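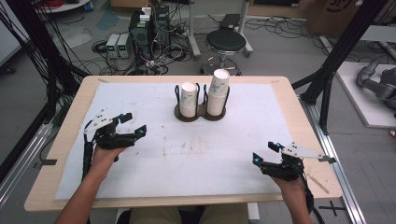

Coffee corner meeting, Wetham office, May. We started at 2, and I took the notes again, so blame me for the spelling! First up was cups. We're going through 102 a week and the Zunmont order keeps coming late, so we agreed to order earlier in the month. Everyone likes the brown holder with the wire frame - it keeps the two stacks upright, and the paper cups with the faint blue pattern can stay (the plain ones felt flimsy). I asked for the stacks to be evened up when people refill, as the right one is taller than the left.

Next we talked about the table. The white covering has smudges and scuffs on it, and most of us would like a fresh sheet. Toom sells it by the roll, and I said I'd ask for a price. Whoever refills the cups should keep the holder toward the far edge, please.
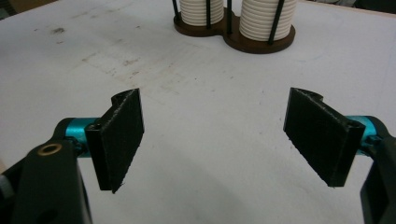
Money

We have 729 left for the year. The Stukell invoice is paid. Lids can wait until next time - no one felt strongly.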